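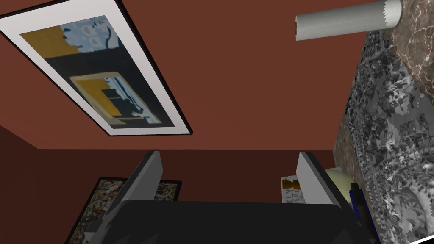
Wrist view in the simulator, gripper open, tilted picture and brown wall behind.

Wrist camera horizon off after gripper swap
232 views · 2 shares

Şükran Bayram
I replaced the gripper model on our simulated cell with the Garkik two-finger one. Since then the wrist view renders with a steep tilt. The wall art comes out as a slanted parallelogram, and the black gripper body covers much of the lower edge. Joint values at the home pose match the old log. Is the camera mount wrong, or the arm?

zullen_ops
Check the parent link first. If the camera is attached to the tool flange, it keeps the old offset when the gripper changes. Reattach it to the gripper base, zero the rotation, then enter the mount angles again. Save the cell and reload, as the offset is only read at load.
To separate mount from arm, command the wrist joint to zero and render a level test grid. If the grid is still tilted, the error is in the mount. Also compare finger spacing in the view with the open-width setting. A wrong scale on the new mesh will show up there.
7 upvotes

Altıntaş
Had this in Clistel. Reinstalled and it went away. Check the units too.
2 upvotes

Şükran Bayram
Parent link was the flange. Reattached, grid is level at wrist zero. Finger spacing still to be checked.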